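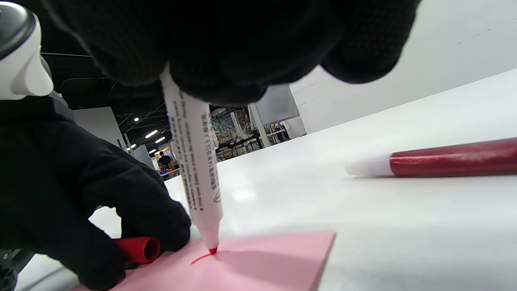 Foro > Manipulación y aprendizaje por demostración > Resultados propios
Tema: Segmentar demostraciones con marcador por contacto, sin etiquetas a mano

kbenjelloun
Abro hilo para comentar el resultado de noviembre. Llevábamos meses cortando las demostraciones a mano en fases (destapar, acercar, trazar, levantar, tapar) y el etiquetado se comía más tiempo que la grabación. Probamos a cortar solo con la trayectoria de las dos muñecas y la apertura de los dedos. El segmentador, que internamente llamamos Vestik, busca mínimos de velocidad en cada mano y exige que coincidan con un cambio en la distancia entre las dos.

La tarea es dibujar un corazón con rotulador rojo sobre papel rosa y manejar la tapa con la otra mano. La elegimos porque combina una parte bimanual (tapa y rotulador) con otra en la que casi todo lo hace una mano.

Resultado: sobre 3830 demostraciones, el corte automático cae dentro de la tolerancia del corte manual en las fases de tapa casi siempre. En las de trazo, bastante menos.

uvar_mounir
¿Qué tolerancia? Si no la dices, el "casi siempre" no significa nada.

kbenjelloun
100 ms a cada lado. Perdón, tenía que haberlo puesto arriba.

uvar_mounir
Me parece generosa para el contacto con el papel. Entre que la punta toca y empieza a moverse puede pasar menos que eso. Con esa ventana das por bueno un corte que mete el inicio del trazo en la fase de acercamiento, y la política aprende a llegar al papel ya arrastrando.

d_treloar
De acuerdo con Mounir en lo del contacto, pero no en que invalide el resultado. Para entrenar una política por fases el corte exacto importa poco si dejas solape entre segmentos. Nosotros usamos solape desde el principio y el error de corte dejó de preocuparnos.

uvar_mounir
El solape tapa el problema, no lo mide. El título del hilo dice "segmentar".

kbenjelloun
Los dos tenéis algo de razón. Detallo dónde falla. El corazón se hace con dos lóbulos que se juntan arriba en un pico hacia dentro. En ese pico la mano frena mucho y el segmentador lo toma por un fin de trazo.

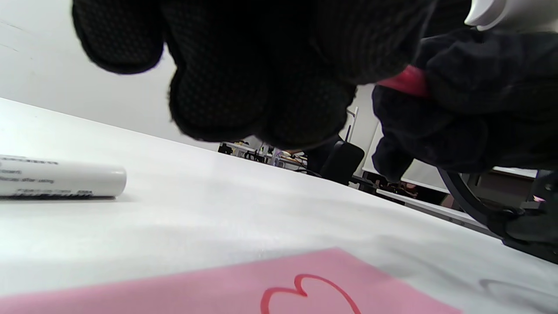
De los fallos que revisamos, la mayoría son de ese tipo: parte el dibujo en dos cuando para el operador es un solo trazo. Lo arreglamos a medias pidiendo que, además de frenar, la mano se separe del plano de la mesa. El problema es que la altura nos llega con ruido y hay personas que apenas levantan la punta.

Fadwa_S
Yo hice parte de la revisión manual. Añado que dos anotadores tampoco coincidíamos en ese punto. Bouchra cortaba en el pico y yo no. Estuvimos una tarde entera discutiendo si el corazón es un trazo o dos, y al final fijamos la norma por escrito y repetimos los casos dudosos.

b_lahlou
Sigo pensando que son dos. Hay gente que para, mira y arranca en otra dirección. Si el humano para, hay una frontera.

d_treloar
¿Y los que repasan el contorno? Ahí no hay frontera clara en ningún sitio.

Fadwa_S
Repasar es lo peor, sí. Salen bucles, líneas encima de líneas, y el segmentador devuelve a veces 13 fases donde debería haber una. Por ahora esas demostraciones van aparte y no cuentan en el resultado que puso Karim.

uvar_mounir
Entonces hay que decirlo en el primer mensaje. Si quitas los casos difíciles el porcentaje sube solo.

kbenjelloun
Lo añado cuando pueda editar. La fase que mejor sale es la de la tapa. Las manos se acercan, frenan a la vez y la distancia entre muñecas queda casi constante un momento.
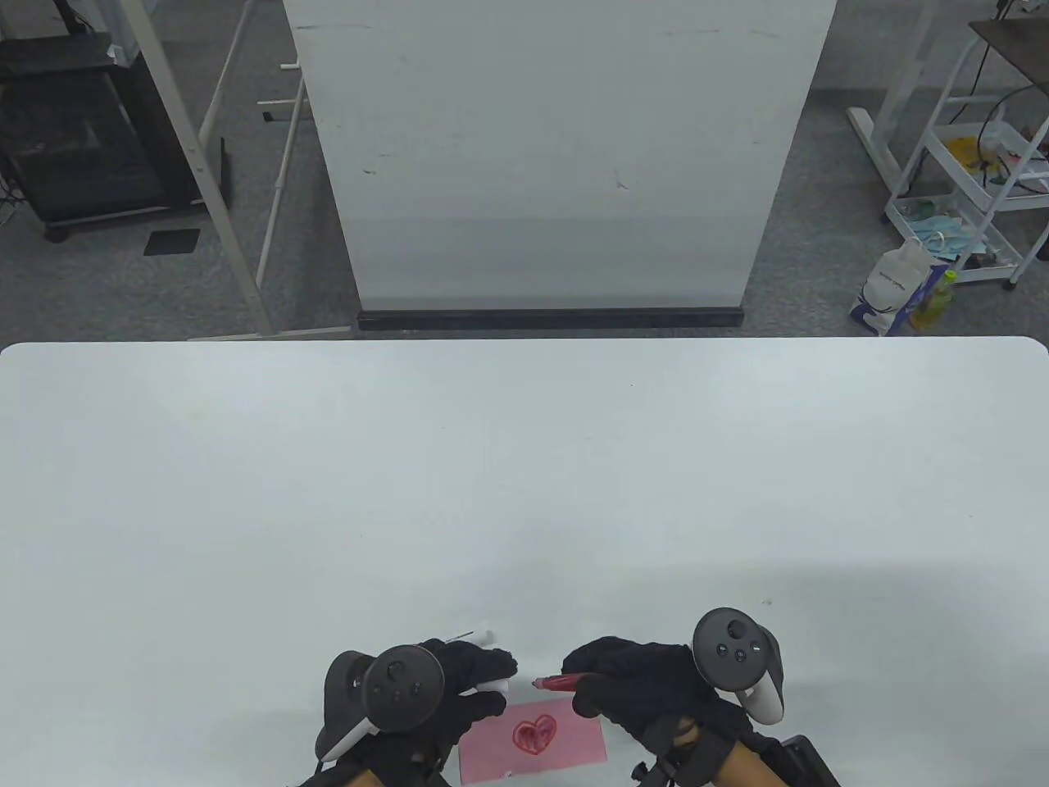

Con los mandos sujetos al dorso la pose de muñeca es bastante limpia en esa postura. El umbral que usamos es el mismo para todos los operadores, sin calibrar por persona. Probé a calibrarlo y la diferencia fue tan pequeña que lo dejé.

sodex77
Pregunta de fuera del tema: ¿habéis comparado con un segmentador por vídeo? En mi grupo probamos uno con la cámara de muñeca y el guante tapaba la punta justo cuando interesaba.

kbenjelloun
Solo en un subconjunto pequeño. Nos pasó algo parecido con las oclusiones. No tengo números que me atreva a publicar.

b_lahlou
Con la vista de cabeza se distingue mejor la fase de tapa, pero el contacto de la punta no.

uvar_mounir
Sugerencia: repetid la tabla con la tolerancia a la mitad, con y sin los repasados. Si las fases de tapa aguantan, me lo creo.

kbenjelloun
Hecho el script, lo dejo corriendo esta noche. La tabla la subo a la carpeta Benkirane, donde están las anteriores.

d_treloar
Sube también los cortes manuales de Bouchra, los de antes de la norma. Quiero probar a entrenar con el corazón partido en dos.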